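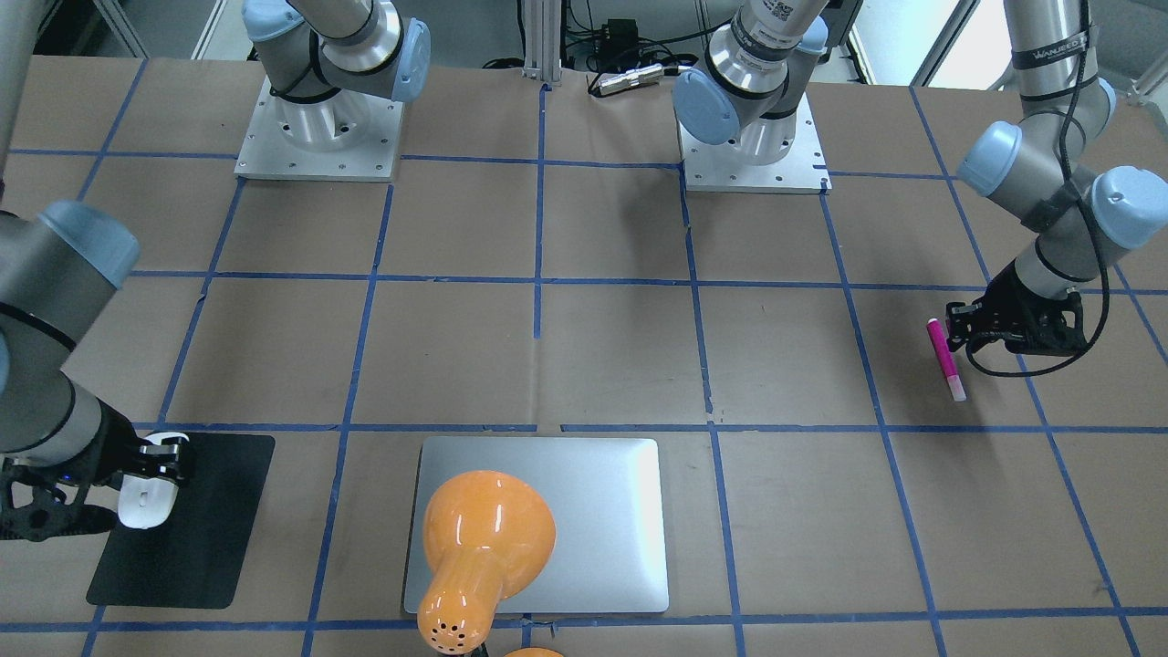
Have you ever wondered how a computer mouse knows where your hand is going? It has no eyes, or at least none that look like yours, and yet when you slide it to the left, the little arrow on the screen goes left too. It's a lovely puzzle, and if you have a mouse at home you can work through it with me.

First, the name. With its rounded back, a mouse sits under your hand a bit like a small animal, and the early ones had a cord that trailed out like a tail. Many mice today have lost their tails and send their messages by radio, but the name was much too nice to give up!

Now, gently, turn a mouse over. On most of them you will find a small window with a light behind it (please don't stare into it, even if it looks dark, because some mice use light we can't see). That light shines on whatever the mouse is sitting on, and next to it is a tiny sensor that takes pictures. They are very small, plain pictures, and it takes hundreds and hundreds of them every second. The mouse compares each one with the one before. If all the little specks have shifted a bit to the right, the mouse works out that it must have moved a bit to the left, and it tells the computer so.

Specks? What specks? Well, run your finger over a mouse pad. It may feel smooth, but up close most pads are full of bumps and threads, like a plowed field seen from an airplane. Mice love that. A clear glass table is much harder, as there is so little for the sensor to notice. Plain brown paper is usually pretty good, since paper is made of tiny fibers all tangled together.

You can test this yourself. Ask a grown-up for a sheet of brown paper and some painter's tape, and tape a few big squares onto it. Move your mouse across one square and watch how far the arrow travels. Then put a mouse pad down and try the same distance again. Does the arrow go just as far? Does it jump when the mouse crosses the tape?

And the wheel on top? That one is for rolling a page up and down, and on many mice you can press it like a button, too.

Written by Danuta Bednarek

305 shares

2 comments

Senyo Ametepe: We tried it on a mirror and the arrow went all over the place. My daughter laughed until bedtime.

Pemberg: Could you do keyboards next please? My class wants to know why the letters are so mixed up.

More to read
Why Does Tape Stick?
How Paper Is Made
What Is Inside a Flashlight?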